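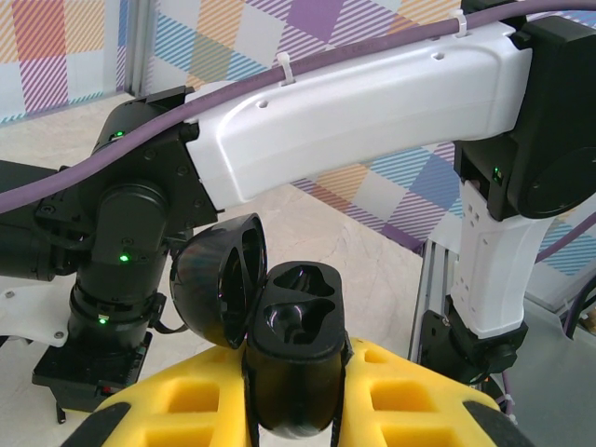 How does your elbow work?

Your elbow is the joint in the middle of your arm. A joint is a place where two or more bones meet. You use your elbow when you brush your teeth, throw a ball or scratch your nose.

Three bones

Three bones meet at the elbow. The humerus is the long bone in your upper arm. The other two are in your forearm. They are called the radius and the ulna. The radius is on the thumb side and the ulna is on the little finger side.

Put your hand on the back of your elbow and bend your arm. The hard, pointy bit you can feel is the end of the ulna.

Bending and straightening

The elbow is a hinge joint. It opens and closes like a door. Your shoulder is different. It is a ball and socket joint, so you can swing your whole arm in a circle.

Muscles can only pull. They can't push. This means you need one muscle to bend your elbow and another to straighten it again. The biceps, at the front of your upper arm, helps to bend it. The triceps, at the back, straightens it.

Try it yourself

1. Rest your left hand on the front of your right upper arm.
2. Slowly bend your right elbow. Feel the biceps get shorter and fatter.
3. Move your left hand to the back of your arm.
4. Press your right palm down on a table. Feel the triceps go hard.

Turning your hand over

Hold your hand out with the palm facing up. Now turn it so the palm faces down. Your upper arm stayed still, but the radius rolled across the ulna so that the two bones crossed over. You do this every time you turn a key or pour a glass of water.

What stops the bones from rubbing?

The ends of the bones are covered in cartilage, which is smooth and a bit rubbery. There is also a slippery fluid inside the joint. Strong bands called ligaments hold the bones together. Tendons are different. They join muscles to bones.

Why is it called the funny bone?

It isn't a bone at all. A nerve called the ulnar nerve runs behind the inside of your elbow, just under the skin. When you bump it, you get a tingling feeling that can go all the way to your little finger. It usually stops after a short time.

Words to know

Cartilage: smooth, tough material that covers the ends of bones
Ligament: a band that joins one bone to another
Nerve: a pathway that carries messages to and from your brain
Tendon: a cord that joins a muscle to a bone

Nirkdale Children's Science Pages
Last updated May 2025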